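Making Lump Charcoal in a Closed Steel Drum

This guide is issued by the Rakham Center for Traditional Crafts for members who use the outdoor hearth area. It explains how to produce a batch of hardwood charcoal suitable for small forges and clay furnaces. Members who have not yet completed the fire safety briefing should do so before attempting any of the steps.

Before You Begin

Check the local burn regulations on the day of the burn. In dry months, including April, permission may be withdrawn at short notice. A permit issued for brush disposal does not cover charcoal production.

The following items are required:

One 200-liter steel drum with a removable lid and no interior lining
Seasoned hardwood, split and cut to short lengths
A hose connected to a working water supply
Leather gloves, eye protection and closed boots
A shovel and a supply of damp sand or soil

Drums that have held solvents, pesticides or unknown liquids may not be used, even after washing. The Center keeps a small stock of approved drums at the Montoya Road site, and members may reserve one through the tool library.

Step 1. Prepare the Wood

Oak, maple and hickory all give a dense charcoal that holds up under forced air. Split the wood to the thickness of a wrist and remove loose bark. Pieces of uneven size will char at different rates, and the larger ones are likely to come out brown in the middle.

The wood should have been stacked under cover for at least one summer. Green wood can be charred, but much of the fire will be spent driving off water, and the burn will produce heavy white smoke for several hours.

Step 2. Prepare the Drum

Cut 4 holes in the base, each the width of a thumb, and file the edges smooth. Set the drum on three flat bricks so that air can reach the holes from beneath. Keep a mound of damp sand within reach of the drum. It will be used to close off the air later.

Members who wish to borrow cutting tools should ask at the Mellar Building. The desk closes at 4 p.m. on Saturday. 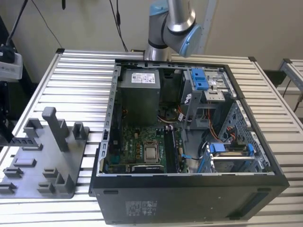
Step 3. Load and Light

Lay a bed of kindling in the bottom of the drum and light it. When it is burning strongly, add split wood in layers and allow each layer to catch before adding the next. Continue until the drum is filled to a hand's width below the rim. Do not lean over the opening at any time.

Step 4. Restrict the Air

Watch the smoke. It will be thick and white at first as moisture leaves the wood. When it thins and takes on a blue tint, place the lid on the drum with a narrow gap at one side. Pack sand around the base until the holes are covered, then close the lid fully and seal the rim with more sand.

Any thread of smoke after sealing indicates a leak. Cover it at once, as even a small draft will reduce the batch to ash.

Step 5. Cool and Unload

Leave the sealed drum undisturbed for at least 13 hours. The sides must be cold to the touch before the lid is lifted. Have the hose running when the drum is opened, and spread the charcoal on bare ground. Watch it for an hour before bagging.

Good charcoal is black throughout, light in the hand, and rings faintly when two pieces are struck together. Brown or heavy pieces should be set aside and added to the next burn.

Storage

Store finished charcoal in lidded metal bins, away from buildings. Bins at the Honeo shed are labeled by wood type and must be signed for. Dust and fines may be kept for use in clay mixes.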